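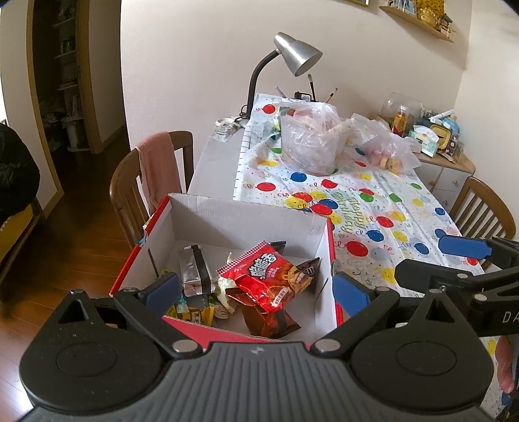

Operations and Purchasing Desk

The most expensive line in Harish Sengar's first equipment plan was an arm. The line that caused the most trouble was a pair of finger pads.

Sengar runs purchasing for Grinside, a packing contractor that fills mixed snack boxes for gift shops and office pantries. A box might hold a bag of chips, a foil pouch, a couple of small candies and whatever else the customer has picked, with a cardboard divider to keep the pieces apart. The work is done by hand, and in April the company began planning how to move part of it to machines.

The first draft of the budget gave most of its space to the arm. It listed reach, payload, warranty and delivery time for three models. The gripper got one row, marked "standard, two-finger." Sengar says he copied that row from a colleague's plan for a different site, where the product was rigid cartons.

"A carton has flat sides and it stays the same shape," he says. "A chip bag doesn't. We were pricing the wrong part of the job."

The second draft started from the box and worked outward. Before asking for quotes, the team borrowed hand-held grippers and packed with them. A person holding a two-finger tool runs into many of the same limits an arm would. The fingers have to fit between the wall of the box and whatever is already inside. They have to let go of a light wrapper without dragging it back out. The divider takes away room that looks available on a drawing.

Csaba Csonka, a production engineer who was brought in to review the plan, asked for the trials to be done with full boxes as well as empty ones. The first item into a box is easy. The last one is where clearance matters, and a supplier's demonstration often stops well before that point. He also wanted the awkward items in the mix from the first day, including small candies that end up in a corner.

The trials ran to 310 boxes. Csonka kept a plain log: item, position in the box, picked or missed, and whether the package was marked. Some of what came out of the log went straight into the request for quotes. Finger width was given a maximum. Pads had to be replaceable on site with a hand tool. Opening and closing speed, which had been near the top of the first draft, moved down the page.

Two suppliers responded in full. Costetti offered a complete cell with arm, gripper, guarding and installation under one price. Pfister quoted the gripper and mounting hardware alone and left the rest to the buyer. On paper the second was much cheaper. Once Sengar added guarding, wiring, a stand and the hours his own staff would spend putting it together, the gap narrowed enough that he asked both to quote again with the same scope.

He recommends that step to anyone comparing bids. Make a single sheet with every item the cell needs in order to run, send it to each supplier, and have them fill in a price or write "not included." Blank spaces are where the extra invoices come from.

Consumables need their own line. Grinside set aside 80 spare pads for the first year at each station, a figure taken from wear during the trials with a margin added. Pads are cheap, but a station with no pads is stopped, and the lead time in one of the quotes was 30 days. The plan also carries $2000 per station for fixtures. That money covers trays to hold the boxes in place and bins that present loose packages in a way the fingers can reach. Csonka thinks it may be low.

Training is budgeted in hours and charged to the project. Packers who took part in the trials will be the first trained, and their regular shifts will be covered while they learn. Software for tracking orders at the station, a package called Clerkero, is already licensed at the site, so the plan counts only the cost of connecting it.

The approved plan covers one station. A second is listed as an option with the price held for a fixed period, and the decision depends on the miss rate for soft packages once the first is running. Larger bags stay with the hand packers for now, along with any order that changes after it has been released to the floor.

Revised quotes from both suppliers are due back on 2026-07-21. Sengar has asked for a sample set of pads to come with each one.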